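How to run a rubbish-sorting session with hand-held grippers

Written for anyone at the Toltham robotics club who has been handed the Wednesday slot and a box of kit. I have run it a few times now and I am not as keen on it as the club newsletter is, so read this before you promise the students a robot that tidies up after them.
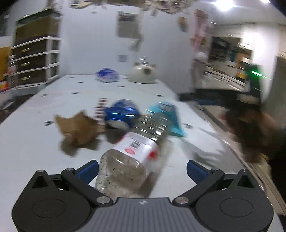
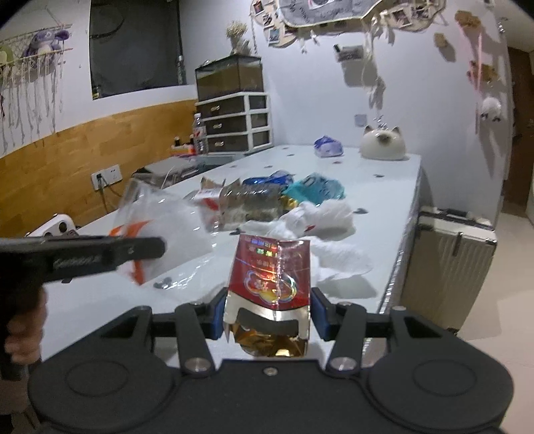
The Dakovden project sounds simple when Troels Hafstein explains it. Students pick up litter with a hand-held gripper that has a camera on it, the recordings go into a training set, and a policy learned from them drives the arm. Most of the trouble is in the first step. A plastic bottle lying on its side on a white tabletop, with the jaws open round it, looks like the easiest pick of the evening, and it is the one I would leave until last. Beginners close on whatever part is nearest. Crumpled wrappers are kinder: you can pinch one between the two blue fingers and hold it upright with very little practice.

What you need

Two grippers, charged
A long table with a cover you don't mind getting sticky
Clean packaging, washed the day before
A bin bag or tray for the drop point
The session sheet and a pencil

Step 1. Lay out the table

Tip the packaging out and leave it where it lands. Students will want to arrange it in rows. Don't let them. The arm did very well on rows last term and then failed on everything else, and we spent two sessions finding out why.

Bottle caps are optional. I put them out for the older group only.

Step 2. Check the grippers

Open and close each one slowly, all the way. Both finger pads should meet flat. If a pad has twisted, slacken its screw, straighten it and tighten again. Wipe the lens with a dry cloth, then record ten seconds and play it back on the laptop. Do play it back. We once lost a whole evening to a full memory card.

Step 3. One pick, one recording

Start with the jaws open and well clear of the object. Move in, close, lift, carry to the drop point, open, back away. Stop recording. Then do the next one.

Go slower than feels natural. Fast movement smears the picture, and a smeared picture tells you very little about where the fingers were when they closed. If a student rushes, ask them to watch their own clip. It works better than telling them.

Step 4. Swap often

Change over every few picks. Hands get tired and the picks get worse, and you also want more than one person's habits in the set. When two people work at the same table, agree who is reaching for what. Crossed grippers are a common cause of scrapped clips.

Step 5. Throw clips away

This is the step that gets skipped. After the last full session we had 207 clips and I would have kept far fewer than we did. Bin any where the object slipped, where a free hand helped, or where the student stopped halfway to talk. Symonenko (our name for the sorting script, after the student who wrote it) flags clips that are too short, but it can't spot a bad grasp. You have to look.

There is a target of 500 on the wall chart. I don't like it. It rewards speed, and a hundred careful picks would suit me better – but the chart is staying up until December, so be ready for the argument.

Step 6. Bonus round

If there is time, let them try a thin, flat plastic bag. Expect failures. Keep these clips in the folder marked Bonus and out of the main set.

Does it work?

Sometimes. The arm picks up wrappers fairly reliably when the lights are the same as they were on the day of recording. Move it next to a window and it gropes at the tablecloth. Troels says more data will fix this. It may do. I would like to see it tested on a table the students haven't recorded on before anyone writes "autonomous" on the open evening poster again.

Put the grippers on charge before you lock up.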